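Setting up your first customer mailing in Flirau

Before you begin, do make sure your contact list has been brought across from Vokwood, or from whichever spreadsheet you kept it in before. If you skipped that part, go back and do it now and then come and find us again, we'll still be here!

1. Open Campaigns and choose New mailing. Give it a name you'll recognise next June, when you're hunting for it among all the others (the date alone is rarely enough).

2. Pick your audience. A fresh account can send to 275 contacts a day, and the limit rises to 1,079 once your sending address has been confirmed.

3. Write your subject line. You have 50 characters to play with, and the little counter turns amber as you get close to the end.

Note: the greeting field fills in the customer's first name. Where there isn't one on record, it falls back on the word you chose under Settings, so please have a look at that and see that it still sounds like you.

4. Add your pictures with the Insert button and drag them into whatever order you like.
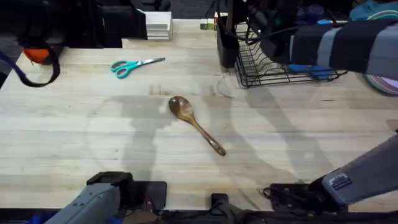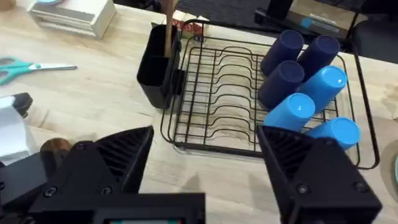

SENDING AND SCHEDULING

5. Send a test to yourself first. Read it on your phone as well as on the big screen, and click every link, even the dull ones at the bottom.

6. Choose Send now, or Schedule if you'd like it to go out later. Scheduled mailings can be changed right up until they leave.

Caution: once a mailing has started to go out, it can't be called back. Pause will hold any messages still waiting, but those already sent are on their way.

7. Leave the mailing open for replies. Figures for opens and clicks are kept for 31 days, after which they move to the Millell archive, where you can still download them.

Guide last updated 10th January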